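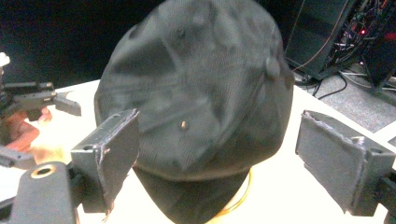

October, 9.40

Continued with the starch size for black cotton, batch with Grelo thickener. Yesterday's mixture had lumps again, so I put the powder first in cold water, 15 g to 220 ml, and stirred it until smooth before heating. Much better. Sławomir Dudek was right that the water must be cold at the beginning, I owe him a coffee.

The paste became clear after roughly 2 minutes of slow boiling. I took it off and covered the pot with a plate against the skin. The old recipe from the Droreleo folder says to add the wax now, but it doesn't say how much. I used a piece like a fingernail. To be checked: is the wax needed at all, if the cloth will be brushed afterwards?

11.15

Strips A to D painted on one side and hung on the line by the window. A is without size, for comparison. On B the paste was still too warm and it went through to the back side. C and D look even.

Black cloth shows every mistake. Where the brush stopped there is a pale edge, like chalk. With the Bako brush it is less, but this brush loses hairs. Please don't wash it in hot water, the glue inside becomes soft.
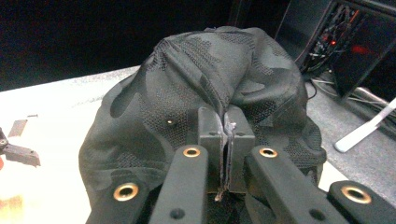
Dark fabric in folds, with a small brass-coloured eyelet.

14.30

Strips are dry. Bending test over the ruler edge: A falls at once, C stays up a little, D stays up and makes a white line at the bend. So D is too strong for anything that will be folded. I prefer C, diluted with 100 ml more of water, and two thin layers in place of one thick.

Metal parts: I don't know yet if the size leaves marks on brass. Put a drop on a spare eyelet and left it in the dish on the upper shelf. Do not throw away.

To do: order more starch from Grandia (the fine one, in the paper bag), cut new strips across the grain, ask Sławomir for his notes on steaming.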